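Gramura planner 991 out of 1000 in sim, who believes it?
Forum index > Manipulation > Planning and perception 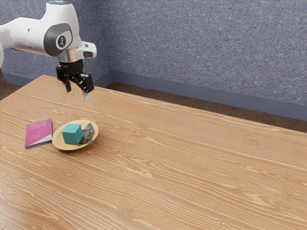
Tabletop task in the simulator: book, plate, cube, banknote

kornlow_dev wrote:
Been running the Gramura planner against our tabletop set. 4,000 episodes for tuning, then 1,000 fresh ones, and 991 passed. Poses come from the rendered camera view, not from ground truth. I'd like to move to hardware on Monday. Any objections?

weldspatter wrote:
Several. What do you randomise? If it's the same wooden table and the same light from above every time, you've measured how well it knows one room.

kornlow_dev wrote:
Object poses and wood texture. Light is fixed for now.

weldspatter wrote:
Then I don't believe the 991.

tinplate wrote:
Bit harsh. Fixed light is fine for testing the planner. It's the perception half I'd worry about. A solid cube is the easy pick. What does your collision model do with that note next to it on the plate?

kornlow_dev wrote:
Rigid mesh. It doesn't deform.

tinplate wrote:
So a finger brushing it either stops dead or shoves the whole thing like a bit of tin. Real paper won't do that.

oddjoint wrote:
We had the same argument over Predeto. Lovely numbers, then 14 good grasps out of 40 on the real arm. Most of the misses were depth error at the plate rim.

weldspatter wrote:
Which is my point.

oddjoint wrote:
Not quite, ours was a bad hand-eye calibration. The sim was innocent. Check yours before you blame the planner.

kornlow_dev wrote:
Fair. I'll vary the light and rerun with the Tomaszewski noise model on depth. Hardware can wait a week.

weldspatter wrote:
Post the failures as well please, with the seeds.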